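**November, bench 2, continued from the Praltex sheets**

Started 8.40. Room at 19 degrees on the wall thermometer, heating on low. Carried on with the glue line tests for the Westville job. The question is still whether we can drop the clamp time on the small drawer fronts without losing strength at the corners.

Batch mixed from the second tub of Praltex, lot 2120. The first tub had skinned over and I binned what was left of it. Whoever opens a new one, please write the month on the lid. The skin came off in one piece but there were bits underneath and I didn't trust it.

Glued up 4 corner joints in beech, all cut from the same board, grain running the same way. Spread with the notched card, both faces, closed after two minutes. Two went in the clamps for the full hour and two came out at thirty-five minutes. Squeeze-out was even on three. The last one was dry along the inside edge, so I've marked it with a pencil cross and it shouldn't be read against the others.

Pulled last month's pieces after lunch on the Strickland rig. Best of them let go at 469 newtons, with wood torn away on one face and most of the glue line still whole. The two short-clamped ones failed in the glue itself, lower down, and the break was shiny. I'd call that starved. Could be too much pressure early on, could be the card taking off more than we think. Weighing the card before and after spreading would settle it.
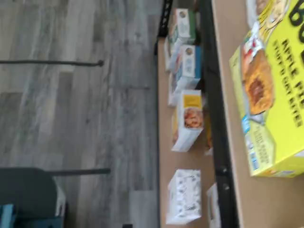 The note left in the book overnight reads: clamp pressure is the wrong thing to chase, the beech was at nine per cent when it was cut and nobody checked it again before gluing. Try the meter on the offcuts first. If they've moved by more than a point, none of the short-clamp results mean much.

Fair point. Metered the offcuts from the same board: eleven on the sapwood side, nine and a half on the other. So it has moved. I've put the rest of the board under the bench with stickers between and will leave it until both sides agree.

Also redid the zero on the rig. It was reading high with nothing on it. Used the 100 newton check weight and it now comes back the same three times running. Last month's figures were taken before this, so treat them as high.

To do:

- order another tub, smaller size
- ask Ilammont if they still sell the beech ready planed
- weigh the spreading card
- pull the new joints once they've had a full week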